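Isbridge Two-Finger Gripper with Wrist Camera

Reading time: 2 minutes

The Isbridge is a parallel gripper for people who have already tried a cheap one and a dear one and were let down by both, at different speeds. It has two fingers, it opens, it closes, and it mostly does so when asked.

We put it through 200 picks on the same bench and the same arm as its two obvious rivals, the Barros and the Cesari. All three were driven by a Dunov controller with the default settings, which is how most customers will run them, whatever they tell us on the phone.

The Isbridge managed 174 clean picks. The Barros did slightly better on boxes and sulked over anything round. The Cesari has the strongest grip of the three and treats every object as if it owed it money. If you handle castings, buy the Cesari. If you handle fruit, please don't.

Setting up takes around 6 minutes, most of it spent looking for the right hex key. The finger pads swap without removing the camera -- a small mercy, as anyone who has recalibrated a wrist camera on a Friday will know. The camera looks along the fingers, so you can watch a pick go wrong from the best seat in the house.

Supplied with: gripper body, 2 fingers, wrist camera, one cable (too short for long-reach arms; order the extension). The Dunov controller is sold separately. So is the hex key.
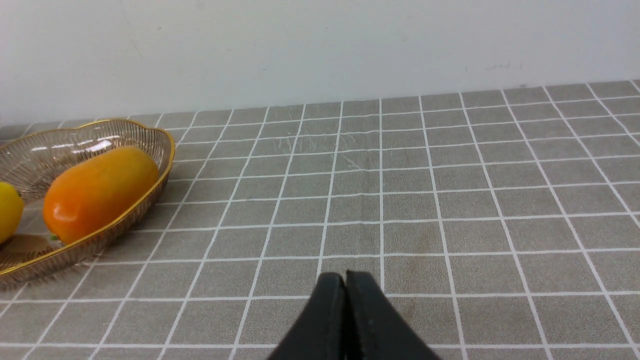
Can I use the Isbridge with a controller other than the Dunov?
Most controllers with a spare serial port will drive it, but you'll have to set the closing force by hand and we can't help with the camera feed.

Contact us | © Isbridge 2022 | Back to top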